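Samarakoon Breakfast Kit

The Samarakoon Breakfast Kit is a set of tabletop props and task cards sold by Doker for testing household robots on simple kitchen work. 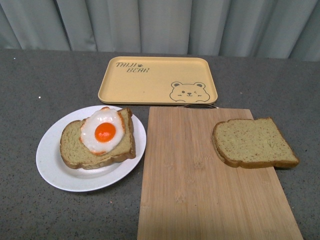 Urmila Mishra wrote in a reader review that the egg task was the one her arm failed most often, and that she would have liked a spare egg in the box. Other buyers have asked for the same thing.

The kit covers the making and serving of an egg sandwich. Common layouts use a plate, a cutting board, a serving tray and two slices of bread, one with a fried egg on it. In the closing task, the robot puts the second slice on top of the egg and moves the plate to the tray. There are 17 task cards in all, graded by difficulty. Scoring is done by hand on a printed sheet.

Doker released the kit in June at a price of $147. A larger version, Premix, costs $340 and adds bowls, cups and a second set of cards. Neither version includes a robot, a table or software. Replacement parts are sold separately through Coster, usually in packs of 2.

The cards were revised once after release. The first printing did not say how far the tray should be from the plate, which made scores hard to compare between labs.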